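十一月，晚上补记

Telter 头显的手势菜单，接着昨天的。

早上先把 Ravasitz 分支拉下来重新编，编不过，是着色器缓存的老毛病，删掉整个目录再来一遍就好了。浪费一个多小时。下次先删缓存！！

延迟。从手指捏合到菜单弹出，日志里中位数 83 ms，可以接受。尾巴很难看，最差一次 199 ms，戴着明显觉得“卡一下”。Kuo-hua 怀疑是服务端排队，我看了时间戳不像，请求发出去之前就已经晚了。八成是手部姿态那个平滑滤波，窗口设成 10 帧，太长。改成七帧试了，尾巴短了，但是光标开始抖，指小图标的时候很烦。先折中：移动快的时侯用短窗口，慢下来再放长。切换阈值瞎填的，待调。

Valbona 下午戴了一会儿，意见：
菜单离脸太近，想往后躲
确认音太尖
左手捏合老是认成“返回”，她是左撇子，我们录的手势几乎全是右手的，这个没话说，得补录
字号可以，不用改

左右手的问题比想像的麻烦。镜像数据试过，训练集上好看，真机上一般。手腕转角的分布不一样，光翻转不够。Selma 说她那边有旧的一批左手数据，格式是老的，要写个转换脚本，我来写，别再拖。

Kaczmarczyk 的标注工具又崩，打开长序列内存一路往上走，关了窗口也不放。Zorica 已经报了。临时办法：序列切短再导入，切的时候帧号要从原序列带过来，不要从零开始，上回就是这么对不上的。

演示的事：Sorin 想把 Emusness 的语音入口也塞进去。我不同意，现在手势和语音同时开，优先级没定，两边抢焦点，菜单会闪。要么只演手势，要么语音只留“取消”一条。他说再想想。等他回话，别先动代码。

明天：
转换脚本（Selma 的数据）
滤波阈值，扫一遍，日志分开存，文件名写清楚参数
菜单距离往后推一点，让 Valbona 再戴
确认音换掉
跟 Kuo-hua 对一下时间戳，两台机器的钟可能没同步，没同步的话上面那些数都得重跑

头显充电口有点松，线要托着才充得进去，谁用完记得看一眼灯亮没亮。
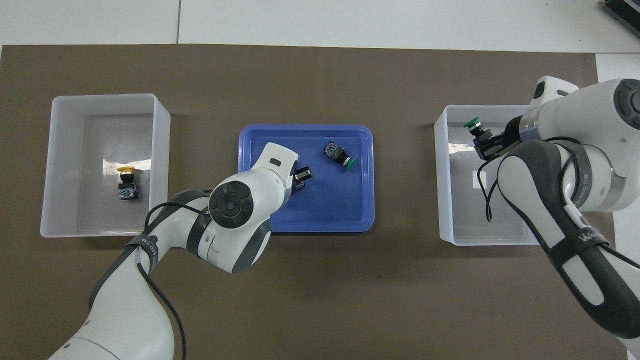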